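Lendix Football Transfers: Data Card

Last updated: Jun 18, 2020

Lendix is a table of player transfers and loans between soccer clubs, collected from public announcements. It covers 12 leagues over 24 transfer windows. The files are plain CSV and open in any spreadsheet program.

Files

transfers.csv has one row per move. This is the main table.
clubs.csv has one row per club, with the club's current name and any older names.
windows.csv lists the opening and closing date of each window, by league.
swaps.csv links the rows that belong to the same swap deal.
rejected.csv holds rows we took out, with a short reason for each.

Main columns

move_id: a number that never changes, even if the row is corrected later.
player_id: a number for the player. Names are stored separately and can have more than one spelling.
from_club and to_club: match the ids in clubs.csv. A player without a club has the value FREE.
move_type: permanent, loan, loan_end, free or swap.
fee: the announced fee in euros. Blank means undisclosed. Zero means the club said there was no fee.
announced: the day the buying club published the news.
source: which of the two collectors found the row.

Please do not treat blank fees as zero. An earlier version of the table mixed the two, and any average computed from it is too low. If you still have a copy from before version 5, download the files again.

Where the rows come from

Two tools feed the table. Zireo reads club news pages and pulls out the player, the two clubs and the date. Tidoveo reads league registration lists, which are slower to appear but have fewer mistakes. When both report the same move, the date comes from Zireo and the clubs come from Tidoveo. When they disagree on the type of move, the row goes into a queue and a person reads the original announcement.

Rumors are left out. A move is added only after at least one of the clubs or the league has published it. Agreed deals that later fell through are in rejected.csv with the reason "collapsed". 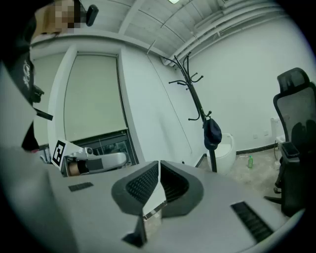 Loans cause most of the trouble. A club may announce a loan with an option to buy, then use the option months later with no separate notice. We record the loan on its own date and add a permanent row when the registration list changes. The two rows share a player_id, but there is no column that ties them together yet.

Swap deals are stored as two rows, one for each player, plus a line in swaps.csv. If money also changed hands, the fee is placed on the row of the player moving to the club that paid. Three-way swaps exist but are rare, and those have three rows.

Known problems

- Youth moves are incomplete. Many clubs announce them in a single list with no dates.
- Fees given in pounds or dollars were converted at the rate on the announcement day. The original amount was not kept for the first windows.
- The January windows have more late corrections than the summer ones. Expect small changes for a few weeks after each release.
- 41 rows have no player_id. They are players with the same name and the same birth year, and we could not tell them apart.
- Accents in names are kept where the source had them. A search for "Despres" will not find "Després", so strip accents on both sides before matching.

Using the data

The table suits counts of moves, spending by window and the study of loan chains. It is a poor fit for player valuation, as announced fees often leave out bonuses and sell-on clauses. It has no wages, agent fees or contract lengths.

To load it, read every id column as text. Some spreadsheet programs drop the leading zeros in club ids, and the join with clubs.csv then fails without a warning.

Corrections

Open an issue with the move_id, the column that is wrong and a link to a club or league page. Newspaper links are useful for finding the right page but are not enough by themselves. Fixed rows keep their move_id and are listed in the change notes of the next release.

License

Free to use and share with credit to Lendix. If you publish a chart or article from the table, give the version number so readers can find the same rows.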